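Sondon's table-clearing kit gets a simulator first

5/25/21

Sondon makes two-armed robots for kitchens and break rooms, and this month it started renting out the software half of its Briveo kit ahead of the hardware. Customers get a simulated room, the robot model and a library of 246 tabletop layouts.

"People wanted to try it on their own dishes before they signed for a machine," the product lead told us. "So we sell them the room first."
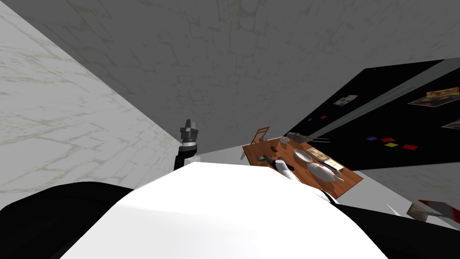 The base plan runs for 11 months and covers 2 seats. We asked why it is tied to a fixed term. The product lead said shorter rentals had been tried with Nigam, a catering supplier, and the staff there were still learning the controls when the time ran out.

Cups and bowls are the standard load. "Long thin things are harder," the product lead said. "A cup has a handle or a rim. With tongs you have to decide where to grab, and the software doesn't always pick the spot I would." 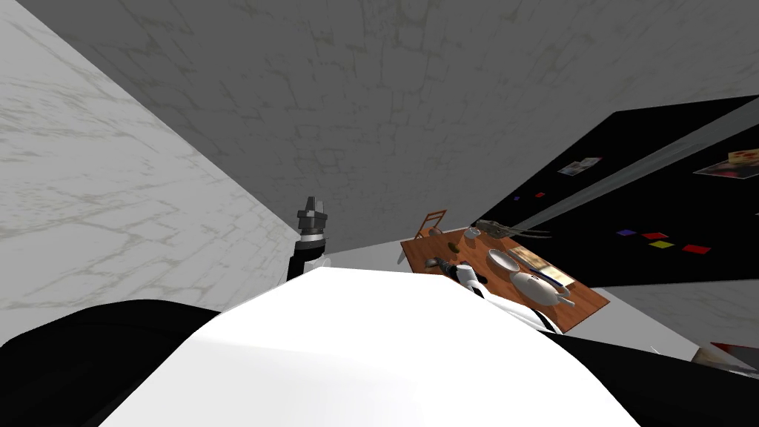

Layouts can be edited, and a customer can send in measurements of a real table for an extra fee. Travstead, which runs office cafeterias, has ordered more than two of these. Wet surfaces are not modeled yet. Asked when they would be, the product lead would not give a month.

The kit also includes close views of the gripper, used for checking finger spacing. 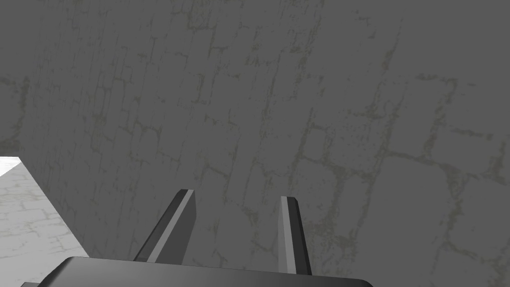
The Briveo gripper with its two fingers apart, in simulation.

Hardware orders open after the summer. Rental fees paid before then count toward the price of the robot.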